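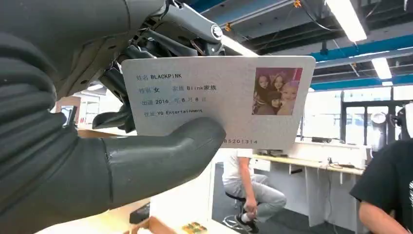
4.3 Changing the Film Reel on the Sastier Shrink Wrapper

This section applies to the Sastier tray and bottle wrapper with a single unwind station. Only operators who have completed Loureiro basic training may carry out this work.

CAUTION: The sealing bar remains hot after shutdown. Wait until the display reads below 41 °C before opening the rear guard.

1. Let the packs in the tunnel run out, then press Cycle Stop.
2. Switch off the main isolator and apply a lock.
3. Open the rear guard and release the brake lever on the unwind shaft.
4. Remove the empty core and place it in the core bin.
5. Slide the new reel onto the shaft with the printed side of the film facing out. Maximum reel width is 226 mm.
6. Tighten the end collar by hand and reset the brake lever.
7. Thread the film as shown on the label inside the guard. Leave roughly 90 cm past the last roller.
8. Close the guard, remove the lock and restore power.
9. Run three empty cycles at low speed and check the seal.

Note: Recycled-content film stretches more than standard film. Select program 1647 before the first cycle and reduce brake tension by one mark.

Note: If the film drifts to one side, stop the machine and repeat steps 2 through 8. Do not guide moving film by hand.

Record each change in the Bendis line log, including the reel batch number.

Section revised 8/15/22. Approved by Lwazi Dlamini, Technical Documentation, Rorkbridge.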